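Drustberg Karnex – bimanual task planner and scene server

Overview

Karnex is the planning and simulation package for two-handed robots in the Drustberg control range. It takes a scene, a robot model and a written goal, and returns a timed joint path for both arms and all fingers. It runs on its own against the bundled simulator or alongside a live controller over the Wokport link.

The package is made up of a scene server, a grasp library, the planner and a playback tool. All four share one scene file, so an object edited in the server is changed for the planner at the next cycle.

Scene server

The scene server loads meshes, assigns mass and friction, and renders the robot's own head view at the control rate. Tables, walls and floors are treated as fixed bodies. Anything placed on a table is free to move unless it is locked in the scene file. The stock desk task has an upright black object, a red mug and a brown organiser with divided compartments on a marble top, and ships with start poses for both hands.

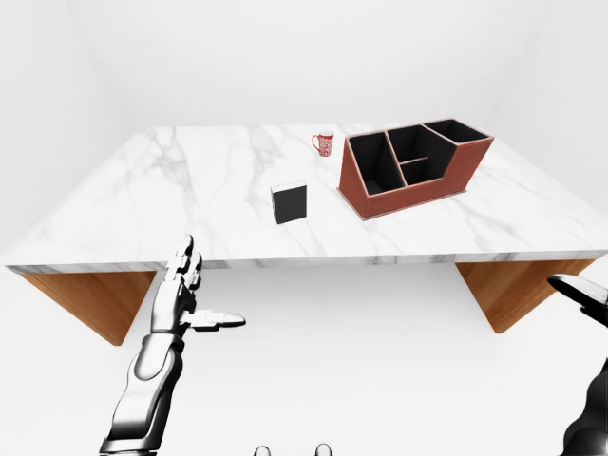
Treasa Nic Giolla writes that the organiser in the desk task cost her most of a morning: with the default collision setting the compartments were filled in as one solid block, and every plan that ended inside a slot was refused. Switching the mesh to split hulls cured it, and she would like that to be the default.

Split hulls are the default for open containers from release 5. Scenes saved under release 3 keep their old setting and must be changed by hand, under Body > Collision > Hull mode. The change adds to load time but has no effect on the planning cycle.

Grasp library

Grasps are stored per object class and scaled to the mesh. The library holds 936 entries, covering handles, rims, flat spines, thin edges and boxes. Each entry lists the approach direction, the finger closing order and the least clearance needed behind the object. Users can add entries by posing the hand in the playback tool and saving the pose against a class.

Where an object can be taken by either hand, the planner scores both and keeps the cheaper one. A handover is only tried when neither hand can reach both the pick point and the goal. Handovers can be switched off for each task.
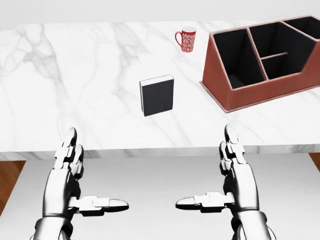 Scoring uses joint travel, wrist angle at the goal and distance from fixed bodies. The weights sit in a plain text file and are read again at the start of each task. Raising the clearance weight makes the hands lift higher before crossing a table edge, at the cost of a longer path.

Planner

Plans are worked out in two passes. The first finds a palm path for each arm with the fingers held in the start pose. The second adds finger motion and checks the hands against each other. If the second pass fails, the first is run again with the failed section blocked – up to 100 times by default – and the last failure is written to the log with the names of the two bodies in contact.

The planner does not model liquids or cloth. Soft objects may be entered as rigid bodies with a grip limit.

Playback tool

Any run can be stepped, reversed and compared with another run on the same scene. Joint values export as comma-separated text. Selina Danzer's notes on reading contact logs are supplied in the help folder.

Supply and support

Karnex is supplied as a download with a licence key for one workstation. Floating licences are available through Doherty, who also handle support for the Wokport link. Updates are free within the same release number. The next maintenance update is due in September.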